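Bolsas reutilizables Rinum (paquete de 4): reseña después de un año de uso

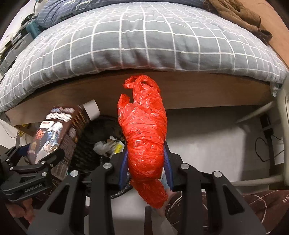
Una bolsa de plástico roja, enrollada sobre sí misma.

Compré el paquete de cuatro bolsas plegables Rinum en diciembre del año pasado, cuando decidí dejar de acumular bolsas de plástico en casa. Tenía un cajón entero de la cocina ocupado por ellas. Pagué 24 euros con el envío incluido y las he usado para la compra semanal, para ir a la biblioteca y en un par de viajes en tren.

Tela y costuras
El tejido es poliéster fino, con refuerzo en la base. Tres de las cuatro siguen enteras. A la otra se le soltó un asa por la costura interior en verano, con seis cartones de leche dentro. La cosí a mano y ha aguantado, aunque el hilo original me parece demasiado delgado para lo que promete la etiqueta.

Tamaño
Abierta mide 37 cm de ancho en la boca, suficiente para meter una caja de cereales tumbada. Las asas son largas y se pueden llevar al hombro con abrigo. Si eres de baja estatura y la llevas en la mano, con peso casi roza el suelo.

Plegado
Se guarda en una fundita cosida al lateral. Las primeras veces cuesta, porque hay que sacar bien el aire y doblarla en tres a lo largo. Mi vecina Rosemarie Heitmann compró las mismas y las lleva hechas un rollo con una goma. Caben igual en el bolso y tarda menos.

Lavado
Lavadora a 30 grados, sin suavizante. La verde perdió algo de color en el primer lavado. Conviene tenderlas del revés, ya que la base tarda en secarse.

Comparación
Antes tuve una Baysal de algodón. Era más resistente y más agradable al tacto, pero ocupaba mucho y acababa olvidada en el coche. Para llevar siempre encima prefiero las Rinum. Para patatas, botellas o cualquier cosa pesada sigo usando el carro.

Lo mejor: el poco peso, el tamaño abierta, las asas.
Lo peor: las costuras interiores y la funda, muy justa.

Puntuación: 4 de 5. Las volvería a comprar a este precio. He visto el mismo paquete a 34 euros en otra tienda y por ese dinero buscaría algo mejor cosido.

Publicado el domingo, 30 de diciembre de 2018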